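Lastel promises wave power to 39 coastal towns, but the numbers are thin

18 May 2023

Lastel said it will put seven wave energy machines in the water off Sithole and sell the electricity to 39 towns along the coast. The company calls it the biggest project of its kind in the region. It has yet to name a price.

The plan, called Drutotent, is supposed to be built in three stages. Only the first has money behind it, and that money is mostly a state loan the company has applied for and not received. The statement mentions "strong interest" from private backers without saying who they are.

Readers with long memories will recall that Lastel made a similar announcement in February of last year, with a different name and a launch date that has since passed. Asked what became of that plan, a spokesperson said it had been "folded into" the new one.

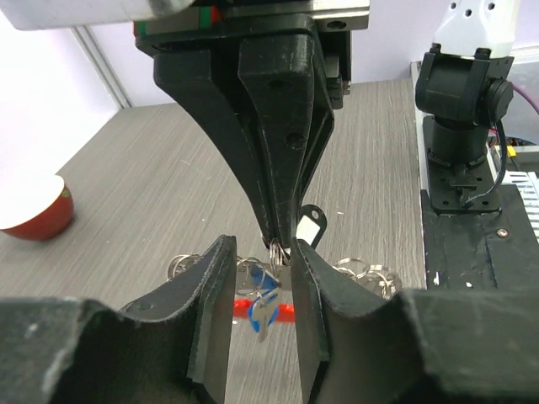 Who pays if it breaks

Storm damage has sunk plenty of wave projects before this one, and the 60-page filing gives the subject less than a page. Repairs would be handled by Stodo, a contractor that has worked on harbor equipment but lists no offshore power jobs on its website.

Elba Navarrete, an energy analyst who read the filing for a group of local ratepayers, said the output figures assume the machines will run almost all year. "I'd want to see one of them get through a winter before I signed anything," she said. "They tested a small version for three months, in summer."

Under the draft contract, towns would pay a fixed monthly fee whether or not the power arrives. Lastel says the fee is needed to satisfy lenders and could be lowered later. The draft does not say when, or by how much.

Public comment on the loan application is open now. Sithole's council has asked for the full test results, and Lastel said it would share "a summary."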